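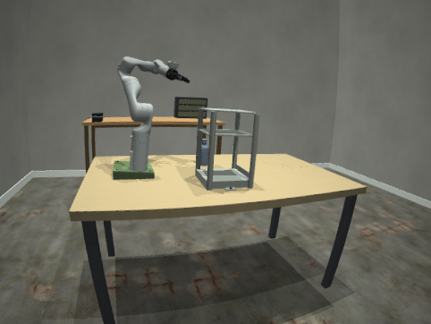 Mukero is a method for evaluating learned manipulation policies in simulation. It measures how much a policy's chosen action depends on the camera it is given when the state of the world is held fixed. The method was developed at the Fakitz laboratory by Khrystyna Nechyporuk and Uwe Frerichs, and was first used with the Mosoti simulator. It is classed as an offline diagnostic, as it assigns no reward and does not alter the policy under test.

Background

Policies trained from images are usually scored by success rate over a fixed number of trials. Success rate does not separate errors of perception from errors of control. A policy that misplaces its gripper may have estimated the object position badly, or it may have estimated it well and produced a poor motion. Earlier work at Fakitz tried to separate the two by adding a pose readout to the network, but the readout had to be trained, and its own error was hard to tell apart from the error being studied.

Mukero avoids the readout. A simulator can stop time and render the same state from any number of cameras, so a change in the predicted action between two renders has to come from the visual input.

Procedure

A rollout is recorded with the policy running on its default camera. The simulator state is saved at 25 evenly spaced steps. Each saved state is then reloaded and rendered from 10 external viewpoints placed on a partial sphere around the worktable, plus one wide-angle viewpoint at the wrist. Joint angles, contacts, lighting and textures are restored exactly. The policy is queried once per render, with its history buffer filled from the same viewpoint.

Predicted actions are expressed in the frame of the robot base before they are compared. Translation and rotation are kept apart, and the gripper command is treated as a third channel. The spread in each channel is divided by the spread of the policy's own output under repeated sampling with the default camera. The result is called the view ratio. A ratio near 1 means that changing the camera adds little beyond the noise the policy already has.

Phases

The view ratio is reported separately for approach, contact and retreat. Approach covers the steps in which the gripper is clear of the table and of every object on it. Pooling the phases was tried in the first version and dropped, because long approach phases hid large values at contact.

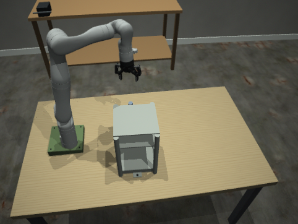
Frerichs has argued that approach steps are weighted too generously even in the current version, and that a policy can score well there by moving along a memorized path without using the image at all. He proposed a control condition in which the external views are replaced by a uniform gray field. If the ratio does not change, the approach score is discarded. The control was added to the reference code in June and is now run by default.

Results

The method was applied to policies trained on Claston, a set of tabletop tasks built for Mosoti. The tasks involve reaching for, moving and placing objects near open shelving, where posts and panels hide part of the workspace from most directions. Of the 5 policies tested, 3 had translation ratios under 2 during approach. At contact, the ratio rose for all of them, and in the worst case it almost doubled. Rotation was less affected. The gripper channel showed little change until the final steps before closing, where single viewpoints sometimes flipped the command.

Wrist viewpoint

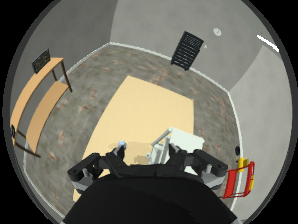
Ratios from the wrist viewpoint are listed in a separate column and are not averaged with the external ones. Two properties of the view make averaging unsafe. The lens model bends straight structures toward the rim of the circular image, as with the long shelf along the left side, so policies trained on ordinary perspective images receive an input far from their training data. The gripper body also takes up the bottom of the image, and a spread finger can hide part of whatever stands on the table behind it. Nechyporuk's implementation masks the black area outside the circle before the query but leaves the gripper unmasked.

Limitations

Mukero needs exact state restoration and so cannot be run on physical hardware. It says nothing about whether an action is correct: a policy that ignores its camera entirely can reach a view ratio of 1 and fail every trial. Results also depend on how the external viewpoints are spaced, and ratios computed with different camera layouts should not be compared.

See also

Claston
Mosoti
Domain randomization
Visual servoing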